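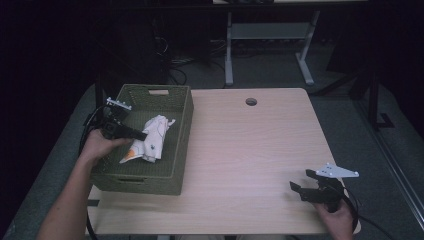 布もの、カゴからテーブルに出してたたんで戻すだけ。急ぎメモ。

用意するもの
・浅めのカゴ(うちは緑の編み目のやつ、持ち手穴つき)
・たたむ布。ふきん、手ぬぐい、子どものTシャツなんでも
・なにも置いてないテーブル面。カゴの横に布1枚ぶん

手順
1 カゴはテーブルの左に寄せる。右利きの場合。左利きは逆で。
2 くしゃっとした布の端をさがす。まんなかをつかまない。端が見えないときは一回もち上げて振る。
3 カゴの外へ出して、木目の面にひろげる。柄が下。
4 手のひらで中心から外へ。しわはこの時点で8割とれればOK。アイロンは別の日。
5 長いほうを半分、もう半分。最後に三つ折り。
6 輪になってる側を上にして、カゴに立てて入れる。寝かせると下のが出てこない。

サイズの話。カゴの内側の幅が275mmなら、たたみ上がり195mmまで。それ以上だと横で引っかかってイライラする。800mmくらいある大判は5のあとにもう一回折る。厚くなるけど仕方ない。 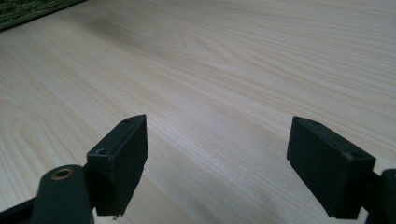
ひろげる前にテーブルはさっと拭いておくこと。パンくずがあると全部布につく。木目柄の天板は白っぽいゴミが見えにくいので、斜めからのぞいて確認。天板にコード穴があるテーブルは、穴の上でひろげないほうがいいです。指が落ちてへこむ。

よくある失敗
・カゴの中でたたもうとする → 無理。出す。
・ぎゅうぎゅうに詰める → 2枚ぶんのすき間は残す。倒れるなら詰めすぎじゃなくて少なすぎなので、ブックエンドを一個。
・柄を内側にしてしまう → どれがどれだか分からなくなる。柄ものは外、無地はどっちでも。

洗いたてを入れるときは完全に乾いてからにして下さい。プラのカゴでも底がこもる。2月にやらかして、手ぬぐい全部洗いなおしになりました。。

カゴの汚れは編み目にたまるので、歯ブラシで縦、横の順。洗剤はふつうの台所用で十分。すすいで逆さにして、風のとうるところへ。

タオルの立て方は別ページに書く予定。バスタオルはこのカゴだと入りません。

最終更新:2026年9月18日(金)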